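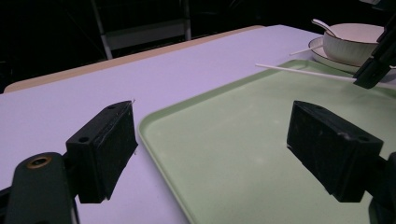
Collection for the tray-clearing task at the Stesville site closed the reporting period at 1,908 accepted demonstrations. All were recorded with hand-held grippers, and the wrist view is the only video input the policy receives. In the tableware set, a white bowl and plate share a mint-green tray with a thin white stick, and the pale stick against the pale tabletop is the hardest item for the current grasp detector. We have asked Kiran Nishad to raise the share of thin-object episodes before the next training run.

Recording rate
Two operators work each shift. The target is 60 accepted episodes per shift, met on all but 8 shifts. Most of the shortfall came from tracking loss when the grippers were moved quickly between episodes. Baltasar Rivadeneira has added a check that rejects such episodes at upload.

Finger pads
Pad wear is now logged weekly. Replacement pads are on order from Pever.

Labeling
Kristine Mangubat completed the review of episode start and end points. Disagreements between reviewers were limited to the release phase, and the written rule for it has been revised.

Next period
Collection moves to the Kemesby kitchen with darker tabletops. No change to the budget is requested.

Ona Rimkutė
Jan 28, 2026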